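An afternoon with the robot hands at Hirka

I went to the open day at Hirka expecting to be sold something, and I was. There were 46 of us on the list, split into groups of 16 or so, and mine got the last slot, when the coffee was gone and the guides had said everything four times already.

The pitch goes like this. Hirka builds arms and hands, a company called Clerkent writes the software, and between them they say they are close to a machine that can pick up "anything a person can." That line was on the handout. I wrote a question mark next to it in the parking lot and I never did cross it out.

The demo that everybody crowded around was a pick-up test with drink cans in a shallow green tray on a foam mat, the puzzle kind you buy for toddlers.

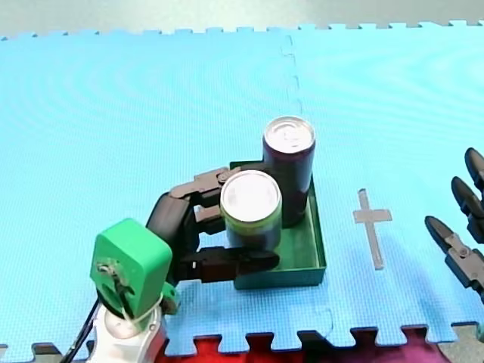 I asked what happens if you move the tray a little. Our guide said the system can handle that. I asked if we could move the tray a little. She said they were running behind. Maybe they were! But I have been to enough of these things to notice when the one interesting experiment is the one there's no time for.

I also asked about success rates and got "very high," then "over 210 trials this month," which is a number but is not an answer to what I asked. How many of those ended with a can on the floor? Were they full cans or empties? A full can and an empty one are very different things to hold, as anyone who has squeezed an empty knows. The guide said she would have to check with Clerkent.

To be fair, the hardware is better than the talk around it. They let us get close to one of the hands, a bronze-brown metal one with black pads on the fingers, and I spent longer there than I meant to. You can see the screws and the hinge bolt. Somebody thought hard about how each joint should bend. I came home with more respect for the people who machine these parts and about the same amount as before for the people who write the handouts.
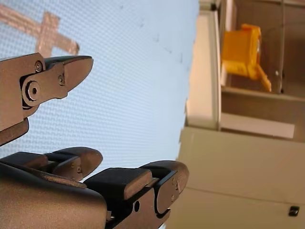 What I would want to see before believing any of it

Let a visitor set up the test. Any visitor, with whatever is in their bag. My keys, a half-eaten granola bar, a sock.

Run it seven times in a row without stopping to reset anything, and put the misses up on a board where we can all read them.

Say plainly when a person is steering. I asked this twice during our slot and got two answers that didn't match, so I'm leaving it as unknown.

There's another open day planned and I'll probably go. I put my name down at the desk. The parking is free and I still want to move that tray.

Comments (3)

sheikh_fan_club says:
Same experience at the Jadis one last year. "Running behind" must be in the training manual.

marlowbend says:
I think you're being a bit hard on them. My group was the first one in and we got plenty of time for questions. Didn't think to ask about full vs. empty cans though.

oldtoolroom says:
Any idea what the finger pads are made of? That's the part that wears out, and it's never on the price sheet.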